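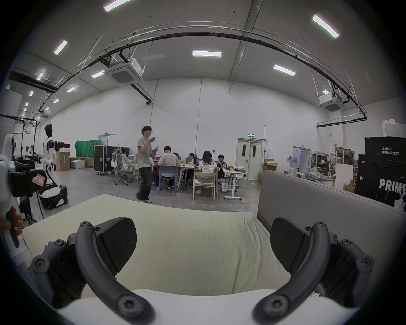 Asked by stilham_grip
Graduate student, manipulation lab
Saturday, January 18, 2020

Policy trained on hand-held gripper demos closes too early on soft edges. Is my offline error misleading me?

I am collecting demonstrations with a hand-held two-finger gripper, camera on the tool, fingers always in view. The task is to pinch the edge of a fabric-covered foam mattress and pull it toward the operator. We have 324 demonstrations, and after filtering out tracking failures I train on 275 of them. The policy is plain behavior cloning: image in, relative tool pose and finger width out, predicted 11 steps ahead.

Validation error looks fine. It drops early and stays flat. On the arm, the approach is good but the fingers start closing before the pads are on either side of the edge. The pads then meet on air or push the cover away. It happens in most runs, and it is worse when I start from farther back.

Things I already tried:
Lower learning rate, no change.
Cropping the image to the lower half, slightly worse.
Executing fewer of the predicted steps before predicting again, slightly better.

The demos were recorded in our shared workshop during normal hours, with people walking past and others working at the table behind. I was told a varied background helps, so I did not try to keep it clear. The filter script comes from the Trokmont toolkit with the default settings.

Is this a data problem or a timing problem? I would like to know before I record another set.

3 answers

Answer 1 (accepted)

Timing, I think, and your validation number can't show it. You are averaging error over all steps, and most steps are free approach where the finger width is constant. The closing part is a small share of each demo, so the policy can be wrong there and the average barely moves. Plot the width error alone, only for the window before and after the fingers start to move.

Then check latency. On the hand-held tool the image and the finger width are usually stamped by different clocks. If the width is logged ahead of the image, every training pair tells the policy to close while the picture still shows the pads short of the edge. That matches what you describe. We had an offset of 2 frames on the Bodau set and it was enough to spoil a grasp on anything soft. With a rigid block you would hardly notice.

To measure it, open and close the gripper sharply a number of times, find the finger motion in the video, and line that up with the width log. Shift the log, retrain on the same demos, change nothing else. Do the same measurement on the arm side, where the delay is different and includes the time the fingers need to respond.

I would not record anything new until this is done.

Answer 2

Use more data. 275 is low. Also try a bigger image encoder.

Comment from stilham_grip: I can get more, but would it fix the early closing? The approach is already good.

Answer 3

Agree with the first answer on the offset. Two additions.

Look at what the filter threw away. A default tracking filter drops demos with fast or jerky tool motion, and with a mattress the pull at the end is often exactly that. If the dropped ones are mostly long pulls, your training set is tilted toward short ones. Watch the rejected clips at double speed, it is an afternoon's work.

Second, people in the background are fine for the image side but they can hurt the tool tracking if it relies on visual features. Someone crossing close to the camera takes up features that are not fixed to the room. Compare the track quality in clips with and without a person moving. On the Ventura rig we put printed markers on the floor and kept recording with people around.

I don't think cropping to the lower half was a good test, by the way. With a camera at that angle you keep the fingers and lose most of what tells the policy how far away things are - the top of the image matters during the approach.

Comment from stilham_grip: Measured the offset as suggested in answer 1. Width log is ahead of the image, and the gap is nearly the same in every session I checked. Retraining with the shift now. The rejected clips are next, will post the width error plot when I have both.

Comment on answer 3: do you know if the markers have to be flat on the floor or can they go on a wall? Our floor gets mopped in the evening and tape does not last.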